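# Notes on Recording Block Tasks by Remote Control

This August our group at Olow completed the first portion of its block-handling collection. I have been asked by several colleagues to set down how the sessions were conducted, and this post serves that purpose. It reflects my own views and should not be read as a policy of the laboratory.

The collection, which we call Zosar, stands at 1,059 recorded demonstrations. Of these, 583 concern stacking, and 189 were set aside after review. The remainder cover sorting, placing and simple handovers from one arm to the other. Each demonstration was performed by a person operating a pair of leader arms, with the two working arms following at the table. No motion was scripted in advance.

Operators are given a written task statement of one sentence and are expected to follow it exactly. "Stack the blocks" is not accepted as a statement. The order of the colors must be given, and so must the arm that is to be used first. We adopted this rule after our early recordings proved hard to label. Two operators had read the same sentence in different ways, and both readings were reasonable.

The left arm carries most of the stacking work. The right arm is brought in with its jaws open, well before it is needed, so that a handover does not begin with a long reach across the table.
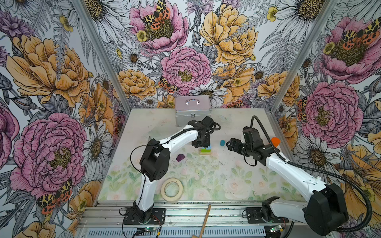 Ertuğrul Toprak wrote to me after reading a draft of this post and objected to that last practice. In his view, an idle arm should remain at its rest position until it has work to do, and a model trained on our recordings will learn to hover without purpose. He would prefer a slower demonstration in which every movement has a clear cause.

I take the objection seriously. Our present compromise is that the second arm may approach early only when the task statement names it. Recordings made before this change have been kept and carry a separate tag.

## Pace and corrections

New operators tend to move too quickly. The leader arms are light, and it is easy to forget that the followers have more to carry. We ask that the gripper come to a full stop above a block before it descends. Hülya Işık, who joined us from Ukdale, introduced a short spoken count for this pause, and most of the operators have kept it.

Mistakes are treated as follows:

- A missed grasp may be tried again within the same recording, provided the block has not left the work area.
- A fallen stack ends the recording. It is saved under a failure tag and the objects are set out again.
- A collision between the arms ends the session until the joints have been checked.

The first of these rules caused the most discussion. Clean recordings are pleasant to watch, but a policy trained only on clean recordings has little to draw on when a block slips. We therefore keep the second attempts, and operators are told not to apologize for them — several did so at length in the margin notes.

## Starting layouts

Between recordings, the small objects are moved by hand. A block that served as the base of a stack in one layout may lie apart in the next, and some layouts include a small tray. The silver case stays at the back, where it takes up space the arms might otherwise use. Operators may not tidy the table to make a task easier.
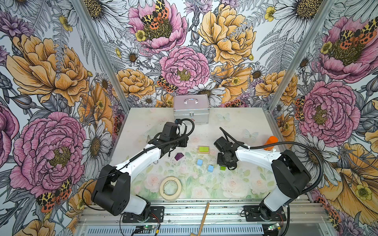

Does the same operator need to record every layout of a task? We assign at least 2 operators to each task, and each of them records every layout.

Personal habits are visible in the joint data. Recep Gündoğdu approaches nearly every block from the left, and his recordings can be picked out from the wrist angle alone. This is acceptable when his work is balanced by that of others, and it would be a defect if he had recorded a whole task by himself.

## Review

Each recording is watched once at normal speed by a person who did not make it. The reviewer confirms that the task statement matches what was done, marks the moment of each grasp and release, and notes any pause that seems too long. Orysia Sydorenko has revised the review form for the next portion of the work. The new form drops the overall quality score, which reviewers had been using in very different ways.

The handover tasks will be recorded again from the beginning under the revised statements. Sorting will continue as before, with the new form in use from the first session.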